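Gromel holds its open day once a year, and this time I went with Siv Amundsen, who buys media for a chain of garden shops. We wanted to see how the agency handles its online sale campaigns before we agreed to share one with them in the autumn.

The office takes up two floors of an old print works, a ten-minute walk from the station. Visitors signed in at the front desk and were split into groups of 8. Ours was led by Jalen Montoya, who runs the campaign team.

## The campaign floor

Jalen spent most of his time on the spring sale they ran in March for Buler, a shoe retailer. The sale lasted six days. Instead of one large discount on the first morning, Buler put a different line on offer each day and announced it the evening before by email and on its social pages. Orders came to 3153 over the six days. He showed us the daily chart, and the fourth day was poor. He put that down to the email going out late.

Siv asked about returns. He didn't have the figure with him but took her address and said he would send it.

## Paid posts and small accounts

Hipólito Iturra gave the second talk. He looks after the people who post for clients, most of them with small local followings. Gromel pays up to 400 per post, depending on the work involved, and every post is marked as an advert. He prefers to book the same people for a whole season, as their followers get used to seeing the brand. A man from Gaillard, who sell kitchenware, said they had tried this and stopped after two months. Hipólito thought two months was too short to judge. They carried on the argument over lunch.

## Tools

The last stop was a demonstration of Jorkix, the planning software the agency uses to schedule posts and track spending. It looked clear enough on the big screen. Wilma Ritchie, who does the accounts, told me the monthly reports still have to be tidied by hand before they go to clients.

Lunch was sandwiches and fruit. Parking is very limited, so take the train if you go next year.
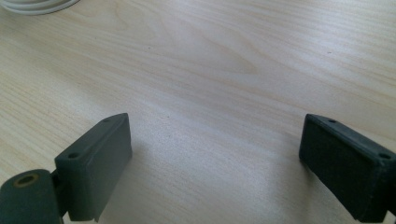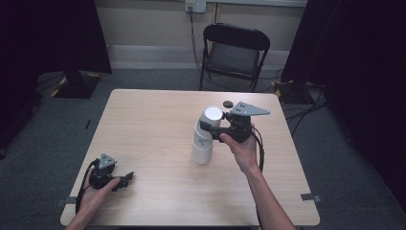

*Leeds, Jun 15, 2024*

Siv has since had the returns figure from Jalen and is happy with it. We have asked Gromel for a quote covering a shared sale with two start dates, one for her shops and one for ours. Rosalind Alcantara will be our contact there. I'll add the terms to this page when they come through.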